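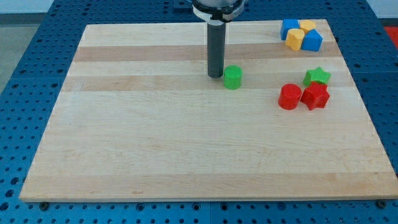 Nurkport play board — final report
Saturday, July 1, 2023
Group: Doaa Berrada, Arnar Frandsen, Imelda Cabanatuan
Instructor: Asmaa Abou Zeid
Written up by Arnar, corrections from Doaa where I remembered to put them in

What we were making

A flat hardwood board to build blocks on. Low, heavy enough that it stays put on a rug or a table, smooth enough for small hands. We called it Nurkport, which was Imelda's name for a harbor she drew when she was six, and the first sketch had a harbor painted on it. That got dropped in week one. Plain wood only.

The brief from class was "one object, one material, joined by you." So the board is the object. The blocks are not ours and aren't graded, they're from the shelf in the classroom. Used them for scale and for the standing test, see below.

Material

Maple. We got offcuts from El Khatib, the cabinet place on the way to campus, one box for $27. All of it was short and narrow so strips were kind of decided for us. The color goes from pale cream to a darker tan, some pieces nearly pink. Asmaa asked if we wanted to sort for one shade. We tried that dry on the bench and there wasn't enough of any one shade, plus the mixed version looked better, to me anyway. Doaa still would of preferred it sorted.

A few small dark marks in the wood. We left those. Imelda wanted to fill them, then we looked at a test piece with filler and the filler was uglier than the mark.

Making it

Ripped to width, with the shop tech (Florian Fankhauser) on the saw for that part because none of us had the sign-off yet. Planed one face and the edges. Laid the strips out parallel, moved them around for most of a class period, numbered the ends in pencil.

First glue-up was bad. Too much glue, clamps all on one side, and the whole thing bowed up in the middle like a potato chip. Cut it apart along the joints and started over, which cost us some width. The second try we alternated clamps top and bottom and put wax paper under. Left it clamped for 114 minutes, the glue bottle wanted less but then lunch happened. Came out close to flat. Not perfect.

Then the edges. Trimmed the ends square — or what we thought was square, the fence had slipped a bit and we did it again. Checked corner to corner with a tape after and both diagonals matched.

Sanding

Started at 100 grit, both faces. This took way longer than the plan said. The plan said one afternoon. It was most of a week, on and off, and the shop vac hose kept coming out. Asmaa made us wipe it down with a damp rag between grits to raise the grain and then sand again, and that made the biggest differance of anything we did. You can feel it if you compare with the back, where we skipped it.

Front edge was the hard one. The board isn't thick so if you lean on the sander you round it over fast. We did that edge by hand with a block.

Finish: oil, 2 coats, thin. Wanted a third. No time.

Standing test

Idea is simple. If a block won't stand up by itself on the board then the board is no good. Put the board on the blue metal table with the round holes in it, since the benches in the shop aren't level and we'd be testing the bench.

Blocks we used:
green cylinder, short, flat on top
blue cube
blue block with the beveled top, the bigger one
yellow block with the rounded scalloped top
yellow heart (or that's what we call it, could also be a fat clover)

In the picture the green one is out on its own, a bit right of center and toward the back, and the other four on the list are bunched together in the back right corner, with a green star, a red star and a red cylinder nearer the front on the right. Those were the two things we wanted to look at, a block alone and blocks crowded up against each other.

Results, all by eye and by hand:
Cylinder stood everywhere we tried it. It was the one I was worried about because of a joint we could feel with a fingernail, but no.
Cubes fine.
Heart fine in the middle. Rocked a little close to the left end, where I think the first bow never totally came out. Doaa thinks it's the heart. We swapped in the cube at the same spot and it didn't rock, so maybe she's right, or the cube just spans the dip. Didn't settle it.
Scalloped one fine but nothing stacks on it, obviously.

What we'd also wanted was a slide test, tilt the board and see when things go. Ran out of time, and we couldn't find the angle gauge.

The color thing

One thing I didn't expect. Strong plain colors look really good on the pale wood. Green especially. On the classroom rug the same blocks sort of disappear. Imelda wants to do a version in walnut to see if it kills them. Doaa says leave it. If somebody takes this on next term I'd look at that first, before any more fooling with the shape.

Size

Too wide at the front for a kid to reach the back corners sitting down? Maybe. We picked the size from the offcuts and not from any kid. Sinside, the after-school program, had said we could bring it over and we never got it scheduled. That's the weakest part of the project and it's on us.

What went wrong, short list

First glue-up
Fence slipping
Sanding estimate
Back face is rough still
Never tried it with kids
Pencil numbers on the ends, one didn't sand off all the way

Who did what

Doaa: layout, diagonals, most of the hand sanding, the oil
Imelda: drawings, strip order, second glue-up
Arnar: first glue-up (sorry), machine sanding, this report

Strip order drawing and the receipt are in the folder. The cut list in there is the old one from before we lost the width, so don't build from it.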